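Diario del taller
17 abr 2021 – por Jeferson Brandão

Sigo sin poder decir que la pinza funciona. Puedo decir que se mueve, que es lo que se dice cuando uno no quiere entrar en detalles. Esta mañana Mirela ha pasado por el taller, ha mirado el brazo durante un minuto entero y me ha preguntado si hacía falta tanto tornillo. Le he contestado que sí con una seguridad que no sentía.

El problema de hoy era el juego en las articulaciones. Con los dedos cerrados, la punta bailaba lo suficiente para fallar cualquier cosa más estrecha que una patata. He apretado, he aflojado, he vuelto a apretar y he llegado a la conclusión de que 29 minutos con una llave equivalen a una tarde de terapia, solo que más cara. 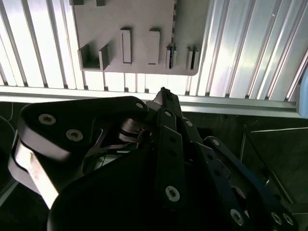 Custetar, que así se llama el proyecto desde enero por culpa de una errata mía, tiene que aprender a dejar piezas en su sitio y volver a recogerlas. Para eso necesito un punto de referencia que no se mueva, y lo he buscado en la placa gris, la que va contra las lamas de aluminio. Los dos bloques altos me sirven para centrar la punta; el soporte en U lo dejo para cuando me sienta valiente. De 18 intentos han salido bien seis – el manual de Tolden llamaría a eso «fase de ajuste».

Mañana cambio los valores de la muñeca y repito. Mirela ha apostado un café a que no paso de la mitad. He aceptado, y ya he mirado lo que cuesta el café.

135 lecturas · 6 comentarios · Compartido 18 veces

Entradas recientes
El motor Danutari y otras compras impulsivas
Por qué ya no presto el calibre
Ziółkowski, o cómo leer un esquema en polaco sin saber polaco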